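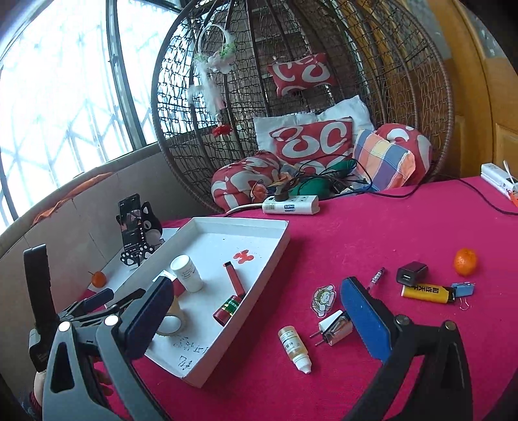 Who pays if the Grakine grippers break during the trial? We do, after the first 16 days, and the agreement leaves it to Moltier to decide what counts as a break.

That was the first thing raised from the floor at the June meeting of the Rostville shared workshop, and it took up most of item 1.

1. Grakine hand-held gripper kit, offer from Moltier
The quote is for 3,114, delivery included, training not. It covers a pair of grippers, software for one year and "up to 23" hours of phone support. Members asked what happens at hour 24. The offer doesn't say.
The leaflet promises that anyone can teach a robot arm by picking things up with the grippers. It was pointed out that we don't own a robot arm. Moltier's reply, read out, is that the recordings "keep their value". Several members doubted this.
Small items were discussed at length: lighters, binder clips, dropper bottles, plug adapters. The leaflet has a table of weights but nothing on small or round things, and an orange isn't a box. Moltier to be asked for failure rates in writing. A film of the good attempts will not do.
One member spoke in favour: the pads are sold separately and the thing is simple enough to mend. Noted.

2. Pinheiro
Pinheiro offers a similar kit on monthly hire. No price yet, second time of asking. Left on the table until there is one.

3. Decision
Proposal to buy the Grakine kit now: lost. Proposal to ask for 2 months on loan with no deposit: carried. Letter to go before the end of June.

4. Bench lamps
Still flickering. Carried over.

Meeting closed 8.40 pm.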